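4.3 Folding on the bed

1. Mat on top of the bedspread, ribs flat. Smooth it out frist.
2. One garment at a time. Shake, lay face down, hood or collar away from you.
3. Sleeves in, sides in, then up from the hem.
4. Finished pieces to the edges of the mat, darks kept apart from light.

Note: small cloths last. Fold in half, then half again.

Caution: no damp clothes on the mat. Hang those.

Mat and patchwork bedspread, clothes on the bed: 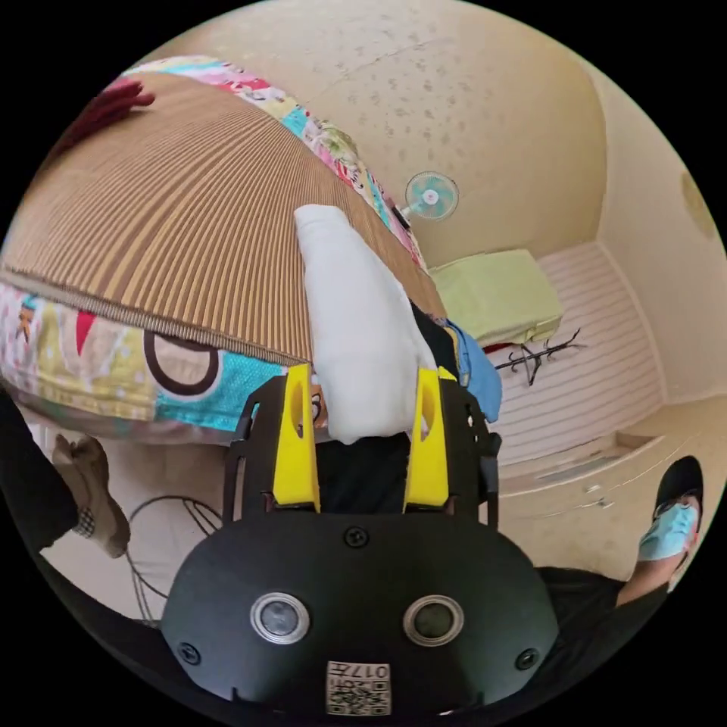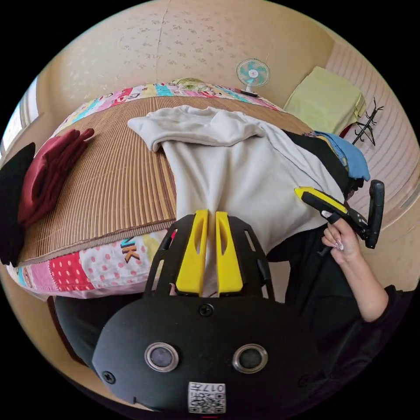

Photos: Roy Birkett / Jikstead

5. Stack heavy at the bottom, 2 piles max. Then shelf, see 4.4 for teh hanger rack.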